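3.2 Materials and sorting task

The study took place in two preschools, Piltach and Larwood, during February. Both schools follow the same curriculum and draw from the same part of town, but they differ in how they handle free play. At Piltach, children choose their own materials for most of the morning. At Larwood, a teacher sets out one activity per table and children move between tables on a fixed schedule.

We asked 27 children, all four or five years old, to sort small wooden blocks in any way they liked. The blocks varied in color and in shape, so a child could group them by either one. The adult gave a single instruction ("Put the ones together that go together") and did not name any color or shape before the child had finished. Each child completed the task several times over the month, giving 377 sorts in total.
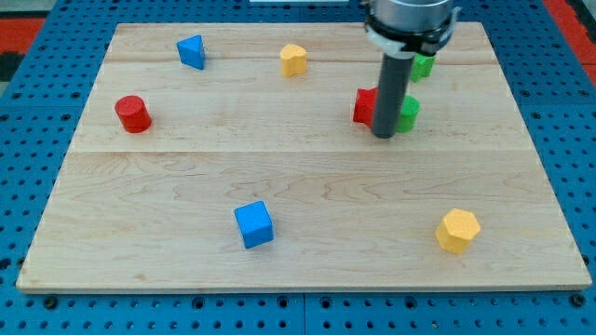 Figure 2. Wooden shape blocks in blue, yellow, red and green on a maple board.

Sorts were coded as color, shape, mixed or other. A sort was coded as mixed when a child began with one rule and changed to the other before all of the blocks had been placed. Earlier work with the Verschueren sorting scale treats these cases as errors. We kept them as a separate group, as many children could explain the change when asked. One child told us that the first groups "got too big."

Two coders worked independently from written records of the final groups. They agreed on all of the first 100 sorts, and the rest were divided between them. Sorts that a coder found unclear were discussed and settled jointly.

3.3 Language measure

After the last sorting session, each child took the Kurkix picture vocabulary test, which is scored out of 100. The test was given in a quiet room by an adult the child already knew. Children who spoke another language at home could answer in either language, and both answers were accepted. Scores were not shared with teachers until the end of the study. We did not use the subscale for action words, as several of the younger children stopped before reaching it.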